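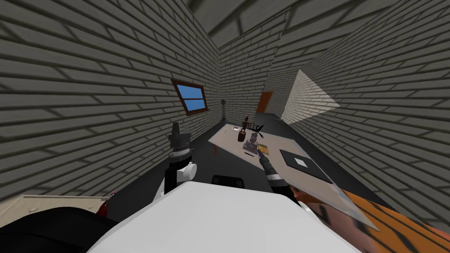 Workshop Tips > Robots & Software

Before you trust the simulator: tips for bench-clearing arms

Every planning package sold to home shops now comes with a simulated room and a success rate. Masevero quotes one on its front page. I ran their planner and Kunia's on the same tabletop pick tasks, 300 tries each in simulation, then moved to the real bench in my garage. I was not impressed by either, but a few habits helped.

Turn the collision margin up first. Both planners ship with 3 mm. That's fine for a mug and hopeless for anything with thin blades or a raised rim. I use 22 mm for the approach and drop it only for the last move down.

Move the light. A shadow band across a pale tabletop is enough to make some segmentation models split one table into two. Change the sun angle and run the same pick again. If the grasp point jumps, your perception isn't ready, whatever the score says.

Pens are the real test. Anything that picks up a cup gets a nice video. A thin dark pen lying flat needs good depth and a fingertip that can get under it, and most simulators are too kind about contact. Raise the friction error in the settings until the pen picks start failing, then tune there.

Tilt the camera. Kunia's calibration check passes with the camera level and drifts once it rolls. Theirs was still reporting "OK" for me when the table plane was plainly wrong.

Don't let it replan forever. Cap it at 38 attempts and have it stop and beep. The Masevero default has no cap, and I came back from lunch to an arm still thinking.

Keep the logs as plain text. The Plullgate viewer is pretty, but it hides the joint limits warning two menus down.

I still clear my own bench by hand. Next I'm trying the Wannasri grasp plugin, which claims to fix the pen problem. We'll see.

Posted 9/13/19
22 comments | 38 shares

We use cookies to remember your settings. By staying on this site you agree to their use.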